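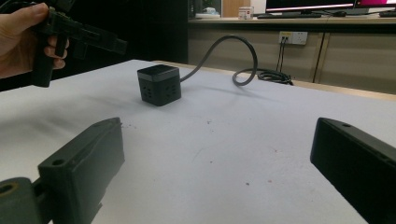

The cube on the white table, with its cable up in an arch.

By Sunday morning my sister had stopped calling it the power strip and started calling it the cube, and by noon we all were. It sat by itself in the middle of the white table, black and square and very pleased with itself, with its fat cable jumping up out of one side like a fish.

I loved it right away. I should say that I love most things that plug in. When I was nine I asked for an extension cord for my birthday and got one, fifty-five feet of orange rubber, and I ran it out the bathroom window and down to the tree house and read by lamp until the battery of my patience (not the lamp!) ran out. So you can imagine how I felt about the workroom over the old Jafarzadeh bakery, where the walls had exactly one outlet anyone trusted, and where we had just signed our names to a whole year.

The workroom was going to be a radio repair shop. That was the plan, and I still think it was the best plan two sisters and a cousin ever had. Cletstead had no radio repair shop. It had a bank, two places for pancakes, and a store that sold only gates. But every attic in town had a radio in it, and we had been up enough of those attics to know. Big brown Waltels with cloth on the front. Little Clisskas you could hold in one hand, the green ones especially, with the dial that glowed like a slice of lime. They were all up there in the dust waiting for somebody to be excited about them, and I was so excited I couldn't sleep.

"Where does it go?" my cousin said. He meant the cube.

"In the middle," I said.

"The middle of the table is for working."

"The middle of the table is where everybody can reach."

He pushed it an inch toward the back. I pulled it an inch toward me. The cable, which had opinions of its own, rocked and stood up again in the same tall loop, and the coil at the far end of the table didn't so much as shift. My sister was at the counter along the back, opening and shutting the cabinet doors to see which ones stuck. She told us that if we were going to fight over an inch we could do it after lunch, when she planned to be out.

We had a radio for it already, and that was the wonderful part. A woman from the pancake place (the good one) had carried it up the stairs on Friday in a bath towel, a Waltel from before my mother was born, and asked us if it was dead. I told her we didn't use that word. She gave me a look, but she left it with us, and she left the towel too.

So there we were, the three of us and the towel. We had spent the whole of Saturday inside that radio, cleaning, changing out everything that had leaked or cracked, arguing about a spring. The parts had cost us thirty-eight dollars and the shop had so far earned nothing, and I can tell you I have never been happier. There is a smell to an old radio when you first take the back off, warm cardboard and pennies and somebody's kitchen, and if they sold it in a bottle I would wear it to weddings.

"Middle," said my sister, without turning around.

My cousin lifted both hands. I slid the cube back to the middle. He went and fetched the Waltel off the shelf, hugging it, walking the way you walk with a full soup pot, and set it down on the white tabletop, where there were already specks and scuffs enough to make it look as if we'd been in business for years. I unrolled the new cord and pushed the plug in. It went in with such a good firm bite! I pulled it out and did it again just for the feel of it.

"Are you done?" said my cousin.

"One more."

Then my sister came over from the cabinets, wiping her palms on her jeans, and put her thumb on the knob. She always got the knob. It was an old rule, from the tree house days, and neither of us had ever thought of changing it.

Click.

For a while there was nothing, which is how it goes with those sets, they have to wake up slowly like anybody's grandfather. The bakery oven downstairs had been cold for two winters, and there wasn't a sound in the building. I watched the dial. My cousin watched the back, where the smoke would be if there was going to be smoke. A bit of gold came up behind the numbers, so faint I thought I was wishing it, and then brighter, and then the whole window of the thing was lit like a porch.

It hummed. My sister rolled the knob a hair to the left and the hum opened up, and out of it came a man reading the prices of hay.

I can't explain to you how beautiful it was. He had a cold. He read the first cut and the second cut and then something about a lost goat, and the three of us stood around that table as if it were the moon landing. My cousin had his hand over his mouth. When the man got to the weather, my sister turned it up, and the arch of cable trembled a little with the bass of his voice, or I like to think it did.

"Call her," my sister said.

"It's Sunday. She'll have a line out the door."

"Call her anyway."

So I did, and when she picked up I could hear plates and forks and a baby going off, and I didn't say a word. I just held the phone down next to the speaker and let him tell her about the rain.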